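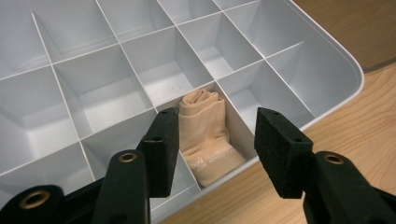
Tights, stockings and knee-highs: frequently asked questions

Nambiar Hosiery, Brelgate. Page last revised March 25, 2021

These are the questions which we receive most often at the counter and by email. If your question is missing, please write to us and we will try to answer within two working days.

Buying and sizes

How do I find my size?
Please use the table on the back of the packet and look at your height first, then at your weight. If you fall on the line between two sizes, take the bigger one. Tights that are too small slide down during the day and they also tear sooner at the toe. The sizes of different makers do not agree with each other, so a medium from one house may be a large from another.

What does denier mean?
It is a measure of how heavy the yarn is. A low number gives a thin and transparent fabric, a high number gives a thick one. Our winter tights are 80 denier and you can wear them in cold weather without seeing the skin through. For the office in spring many customers choose something between 15 and 30.

Which shade should I choose for bare-looking legs?
Put your hand inside the sample at the counter and look at it near the door, where the daylight comes in. Compare with the leg if you can, as hands are often darker. If you order from home, we can send up to three small pieces of fabric by post. Names such as "sand" or "nude" say very little, so please do not choose by the name alone.

Do you sell medical compression stockings?
No. We sell light support tights, which some people find pleasant when they stand for long hours. For medical compression you must be measured by a trained person. Please ask your doctor or pharmacist.

Putting on and wearing

How can I put on thin tights without making a hole?
Sit down, take off your rings and check your nails. Gather one leg of the tights with both hands until you reach the toe, put the foot in and unroll slowly to the knee. Then do the same with the other leg. Only after this stand up and pull the rest. Dry heels catch the yarn very easily — a little hand cream the evening before is a good help.

I have a ladder. Can it be saved?
It can be stopped but it cannot be closed. A small drop of clear nail varnish at both ends will hold it until the evening. Let the varnish dry before you move, or it will stick to your leg. We do not repair ladders in the shop, but a seam which has opened at the toe or the waist we can sew for you while you wait.

Washing

Can I use the washing machine?
Yes, in a net bag, at 30 degrees, with a gentle programme. Close all zips and hooks of the other clothes. By hand is still better for anything under 20 denier. Please do not use fabric softener, it makes the elastic tired.

How do I dry them?
Press the water out in a towel and lay them flat, away from the radiator. Wool tights especially should not hang from the waist, as the weight of the water pulls them long. Do not use the tumble dryer.

Keeping them at home

What is the best way to fold tights?
Lay them flat, put one leg on the other, fold in half and in half again, then roll loosely from the toe towards the waist. Tuck nothing into the waistband, because this stretches the elastic. If there is printed text on the fabric with the size or the make, leave it on the outside and you will know the pair without opening it.

Is a tray with compartments better than an open drawer?
For thin tights we think yes. One bundle in each square does not rub against the others, and you see quickly what you have. A smooth plastic tray is fine. If yours is of wood or wicker, pass an old pair over it first. Where it catches, put some paper or cotton inside.

Do they get old if I do not wear them?
Slowly, yes. Elastic becomes weaker after some years, above all in a warm place or in the sun. Use the oldest pairs first.

Orders and returns

How long does delivery take?
To Brelgate and Emmont normally two days, elsewhere three to five. In August the shop is closed for the first two weeks, and orders from this time leave when we are back.

Can I return a pair?
Unopened packets can come back within 30 days, by post or at the counter. Opened packets we can accept only if there is a fault in the making.

Do you have everything from the website in the shop?
Not all. We keep nearly 900 pairs on the shelves, but the larger sizes of the Brevell range come from the storeroom in Emmont. Telephone before you travel and we will put your pair aside until closing time on the next day.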